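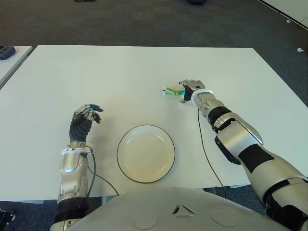

Rosar Wall Texts: README

Print this page | E-mail this page

Rosar Wall Texts is a set of 808 short texts written to hang beside works of art. They come from shows at two small galleries, Drekik and Kamata, and cover mostly textiles, collage, ceramics and staged photography. Each record holds the wording as it was printed for the wall, plus a few fields about the work it belonged to. There are no reproductions of the works in the set.

What is in the folder

texts.csv holds one row per wall text. shows.csv holds one row per exhibition, linked by show_id. The notes folder has plain text files with remarks on single records where something needed saying, for example that a panel was reprinted during the run. If a record has no notes file, there was nothing to add.

Fields in texts.csv

record_id: a running number. Gaps are left where a record was withdrawn.
show_id: matches shows.csv.
gallery: Drekik or Kamata.
medium: as given by the artist, with spelling tidied. "Found lace on board" and "lace, found, on board" are treated as the same.
body: the text itself. Line breaks from the printed panel are removed, paragraph breaks are kept.
voice: artist, gallery or mixed. Left blank if we could not tell.
reprint: yes or no.

Length

Almost 200 of the texts are under 500 characters, mainly labels for small works shown in groups. The upper limit at Kamata was 1000 characters, spaces included, and its writers tended to use all of it. Drekik had no limit, so its introductory panels can run much longer. If you are comparing the two galleries, use the shorter labels or trim first.

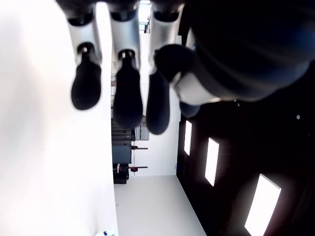
How the texts were gathered

Where the gallery still had the print file, we copied from that. Where it did not, we typed from the panel or from a scan of it. Typed records were read back against the source once. Misprints that visitors would have seen on the wall are kept in body and corrected only in the notes folder. Prices, phone numbers and loan details have been taken out.

The older Drekik panels were set in two columns, and a few scans lost the join between them. Those records are marked in the notes. The wording is complete but a sentence may be in the wrong place.

Known problems

Medium is uneven. Some artists list every thread and glue, others write "mixed media" and stop there. We did not fill in what was missing.

Staged photographs are sometimes entered under the thing photographed (toys, table linen, cut paper) and sometimes under the print process. Search both.

Titles in quotation marks inside body may use straight or curly marks. Strip them before matching against shows.csv.
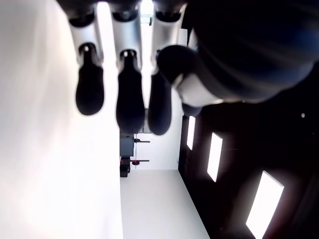

Hand with fingers pointing down, thumb to the right.

Use and credit

The set may be used for teaching, study and non-commercial work. Please credit it as "Rosar Wall Texts" and name the gallery when quoting a whole panel. Artists keep the rights in texts marked artist in the voice field, so ask the gallery before reprinting those at length.

Changes

September: Eklow import script replaced. The old one dropped accents from artists' names in shows.csv. Anyone who downloaded the set before then should fetch shows.csv again. texts.csv is unchanged.

Print this page | E-mail this page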